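Kit de cámara de cabeza Pireck Moon
Para brazos de sobremesa montados en casa o en taller compartido
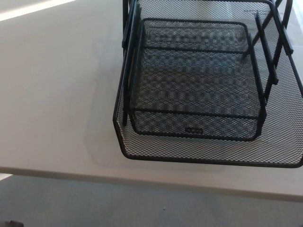
El kit Moon coloca una cámara en lo alto del mástil del robot, mirando hacia la mesa de trabajo. Se vende por piezas o premontado y sirve para brazos de construcción propia con base fija o con carro. La inclinación se ajusta a mano y se bloquea con un tornillo. Para la puesta a punto recomendamos un objeto con mucho detalle fino, como un organizador de bandejas de malla metálica negra sobre una mesa blanca: donde la malla de la bandeja superior se superpone a la de abajo aparece un dibujo de cuadros claros y oscuros, muy útil para comprobar el enfoque y la compresión de vídeo. Las varillas negras de los bordes dan además un contorno limpio para ajustar la exposición.

Contenido de la caja
Módulo de cámara con lente de enfoque manual
Soporte basculante en 2 piezas
Abrazadera para mástil
Cable USB con funda
Tornillería y llave allen de 3 mm

Montaje
Fije la abrazadera al mástil antes de colocar el módulo. Pase el cable por dentro si el tubo lo permite; en caso contrario, sujételo con bridas y deje holgura en la articulación del cuello. Apriete el basculante con la cámara ya encendida y la imagen en pantalla. El borde delantero de la mesa debe quedar dentro del encuadre.

Las sombras suaves no suelen dar problemas. Los reflejos sobre tableros blancos sí pueden confundir la segmentación por color. Si aparece una banda brillante, mueva la lámpara o baje la exposición.

Calibración
El programa incluido pide nueve posiciones del tablero de calibración. Guarde el archivo con el nombre del robot, sobre todo si en el taller hay varios montajes. Después de desmontar el soporte hay que repetir el proceso completo.

Compatibilidad
Mástiles redondos de hasta 52 mm de diámetro. Para perfil cuadrado se necesita el adaptador Prirnport, que se vende aparte. La versión con cable largo estará disponible en diciembre.

Recogida y envíos
Envío desde el almacén de Cesville. También se puede recoger en mostrador con el número de pedido. Las piezas sueltas del soporte se piden desde la sección de recambios.

Ficha revisada el 12 de septiembre.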